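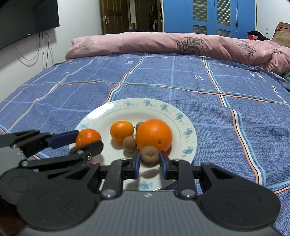
くだものは、なぜ熟すとあまくなるの？

スーパーで買ってきたばかりのキウイフルーツが、かたくてすっぱかったことはありませんか。何日か置いておくと、やわらかくなり、あまくなります。くだものは、木からつみとられたあとも生きています。息をするように酸素を取り入れ、二酸化炭素を出しながら、中身を少しずつ変えているのです。

でんぷんが糖に変わる

バナナやキウイフルーツは、若いうちは養分を「でんぷん」の形でためています。でんぷんは、ごはんやじゃがいもにもたくさんふくまれていますが、そのままではあまり味がしません。熟してくると、「酵素（こうそ）」というものがはたらいて、でんぷんを細かく切り、あまい糖に変えます。ごはんを長くかんでいるとあまく感じるのも、つばの中の酵素が同じようなはたらきをするからです。

すっぱさのもとになる「酸」も、熟すにつれて減っていくことが多いです。ただしレモンのように、熟しても酸がたくさん残るくだものもあります。

やわらかくなるわけ

植物の体は、細胞という小さな部屋が集まってできています。部屋と部屋のあいだには「ペクチン」という、のりのようなものがあります。熟すとペクチンが分解されて、部屋どうしのつながりがゆるみます。指でそっとおすと、少しへこむようになります。

ジャムがとろりと固まるのも、ペクチンのおかげです。

合図を出すガス

りんごやバナナは、熟すときに「エチレン」という気体を出します。目には見えません。エチレンにふれたくだものの中には、熟すのが早くなるものがあります。かたいキウイフルーツをりんごといっしょにふくろに入れておくと早く食べられるようになるのは、このためです。

反対に、ぶどうやいちご、みかんなどは、つんだあとに置いておいても、あまり糖はふえません。こうしたくだものは、畑でじゅうぶんに熟してから収穫します。

色が変わるわけ

若いくだものの多くが緑色なのは、葉と同じ「葉緑素」をもっているからです。熟すと葉緑素がこわれて、黄色やオレンジ色の色素が見えてきます。りんごの赤い色は、「アントシアニン」という色素が新しくつくられたものです。

目立つ色やあまいにおいは、鳥や動物を引きよせます。動物が実を食べて遠くへ行き、ふんといっしょに種を落とすと、植物は新しい場所で芽を出すことができます。種がまだ育っていないうちは、実は緑色で目立たず、すっぱかったりしぶかったりするので、あまり食べられずにすみます。

ためしてみよう

用意するもの：かたいキウイフルーツ2こ、りんご1こ、ポリぶくろ2まい

1　ひとつのふくろにはキウイフルーツだけを入れ、もうひとつにはキウイフルーツとりんごを入れて、口をとじます。
2　日の当たらないすずしい部屋に置きます。
3　3日後と6日後に、ふくろの上からそっとおして、かたさをくらべます。
4　6日後におうちの人に切ってもらい、味をくらべて、ノートに書きましょう。

かびが生えたり、いやなにおいがしたりするときは、食べないでください。

ことばのメモ
酵素：生きものの体の中で、ものを別のものに変えるのを助ける。
色素：色のもとになるもの。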